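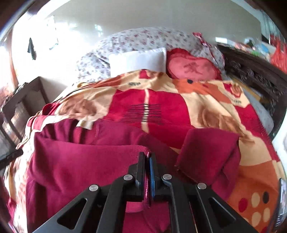 Photo: Khải Tăng

Folding on the bed: quick tips

Strip nothing, just make the bed first. Doona or quilt pulled flat, pillows off onto the chair. A patterned quilt is fine but smooth it out or you'll be folding over lumps and wondering why the edges don't meet.

Maroon and wine red stuff goes in its own pile. Always. Wash it cold, inside out if it has an inside, and keep it away from the cream towels for the first few goes. We lost a whole set of face washers in February to one new dark red towel from Jorham. Pink now. Still using them.

Big soft pieces (towels, throws, fleece):
Find a hem. Pinch it near the corner and give it one good shake before it touches the bed.
Lay it out, wrinkles and all, then smooth from the middle outward with the flat of your hand.
Half, half again, then thirds. You want a thick rectangle that stands up to being shoved on a shelf.
Label to the inside. If the label sits on the hem near a corner use it as your marker, same corner every time, and the stack comes out even.
Finished bundles stay on the bed up near the pillow end, unfolded ones down at the foot. Otherwise you refold teh same towel, I've done it.

Shelf depth matters more than people think. Ours in the hall cupboard is the Setudberg one, measures 227 mm between shelves, and 11 folded hand towels is the limit before they start sliding out at you. Bath towels go on the bottom.

Fleece is a differnt beast. Won't hold a crease, and a sweatshirt or pyjama top dumped in a heap looks twice the size it is.
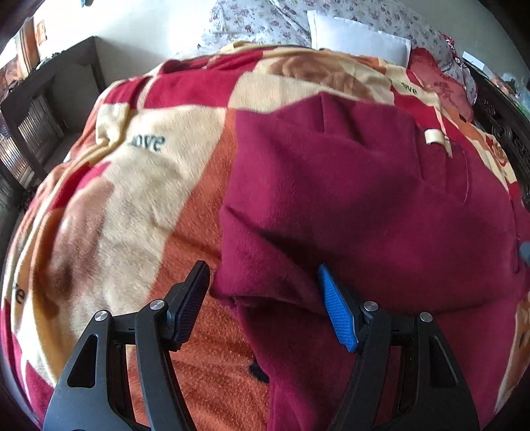

So flatten first. Find the label, that gets you to the neck or waistband on most things, and work from there. Pull the sides straight. Sleeves in if there are sleeves. Then roll it, don't fold, and tuck it in the drawer on its side.

Loose threads: snip, never pull. Small scissors live in the bedside drawer for this. If a label is hanging by a thread either stitch it back with two or three stitches or take the whole thing off with an unpicker, the scratchy half-off ones are the worst on kids' necks.

No fabric softener on fleece or towels. Flattens the pile on one and the other stops soaking anything up. Half a cup of white vinegar in the rinse. Low heat in the dryer or over the airer, and not in full sun for the dark reds, they go a sad brown along the fold lines.

Lint: do the fleece LAST. Wipe the quilt down with a damp rubber glove after, lifts the fluff straight off. Check for marks on the quilt while you're there, dab with cool water and a bit of plain soap.

Storing winter things, cotton bag, old pillowcase works, lavendar if you like it. Not plastic.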